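Plitden Makers and Neighbors Association
Minutes of the June meeting

The meeting opened at 6:30 PM in the upstairs room at the Lindholm Building. 35 members were present, enough for a quorum. The chair welcomed two new households from the Onisau side of the creek.

1. Minutes of the May meeting

Accepted with one correction. Under item 4, the bike rack is to go by the north door, where the old one was.

2. Report on the visit to Flivura

The group that went to the Flivura open day reported back. They left from the Lindholm parking lot at 9:15 AM and were at the site by 10. Parking was free but the lot filled up early, and the last car had to use the street.

The morning started with a short talk on what the company does. Flivura collects recordings of people doing ordinary jobs by hand, such as picking things up and putting them away, and uses them to train robot arms. The person doing the job holds a gripper with a camera on it, so the recording shows the work from the gripper's side. Several members said they had expected to see robots doing the work and were surprised that so much of it is done by people.

After the talk visitors went into the work area, a bright room with a white floor and a skylight. The staff use gray hand-held grippers with light blue fingers. Some of the people in the room had rounded packs on their backs, and there were headsets in use as well. Visitors were asked to stay behind the tape and to watch for cables on the floor.

Members were allowed to try a gripper at a side table. It was said to be heavier than it looks, and tiring on the wrist after a few minutes. One member found it hard to judge how far apart the fingers were. The staff were patient and let everyone have a second turn.

Questions asked on the day, with the answers as noted:

How long is a shift with the gripper? Two hours, then a break.

Are people's faces kept in the recordings? Staff said they are blurred before the recordings are used. A member asked for this in writing. The secretary will write to Flivura.

Is the company hiring locally? Yes, part time. A sheet with the details is on the board by the stairs.

The lunch provided was sandwiches and coffee. There was no vegetarian choice left by the time the second group came out, and this will be mentioned in the thank-you note.

Flivura has offered to bring a gripper to our fall fair and run a table for the afternoon. There was some discussion of whether a company should have a table when it is not a member. It was moved and seconded to accept, with no sales or sign-up sheets at the table. Carried, two opposed.

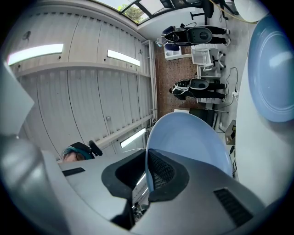
3. Money

The balance at the end of May was $519. Gas money for the visit has not been claimed yet and should be turned in before the next meeting. No other bills are outstanding.

4. Fall fair

Tables will be set up the evening before. The Onisau school has agreed to lend folding chairs again. The power outlet on the east wall still does not work and the building office has been told - a long extension cord will be needed if it is not fixed.

5. Other business

The key to the supply closet is missing. Please check coat pockets.

The meeting closed at 8:05 PM. Next meeting in July, same room.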